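Setting up a trip in the Ranasow planner
Section 4: Booking a guided day out

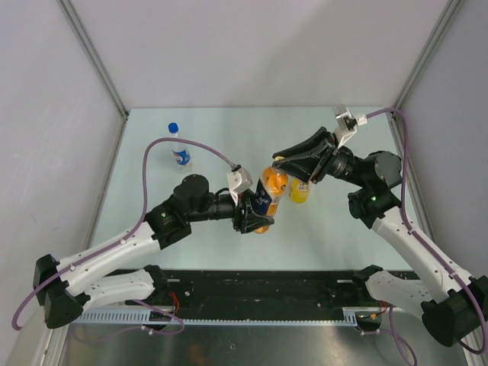
Can I change the pick-up point after I have paid?
Until 20 hours before departure, and only to a stop on the same route. After that the driver's list is fixed and the planner will let you type in a new stop without passing it on to anyone.

Before you start, have your booking code and the hotel's full street address to hand. The planner claims to find hotels by name. In Drellavley it found the wrong one twice when we tried it, both times across the river.

1. Open My Trip and choose Add a Day Out.

2. Pick the date first. Prices shown before you pick a date are "from" prices, and we have yet to see one survive to the payment page.

3. Set the walking limit. The default is Easy, a word the operators use generously. The Miettinen gorge walk is marked Easy and has 200 steps down to the viewpoint. They are the same steps back up.

4. Choose a guide language. If yours is greyed out, ring the office. Minttu Lappalainen on the bookings desk can sometimes arrange it — the planner can't.

5. Untick Flexible Extras. It comes ticked, and it adds lunch at a place of the operator's choosing.

6. Check the total, then press Confirm once. The button gives no sign that it has worked. Wait for the email.

Note: "Skip the queue" tickets skip the ticket queue. The security queue is a separate matter, and in December it is the longer one.

Note: Star ratings come from travellers who were offered money off their next trip. Read the three-star reviews first.

Caution: Deposits of 100 euros or more are held by the operator, so a refund may be slow whatever the banner says. Save the terms page on the day you book, as the wording changes.

Caution: Do not book a day out for your arrival day. The planner will allow it, even with a flight landing after the coach has left.

To cancel, go to Section 5. The Cancel link in the app only hides the booking from view.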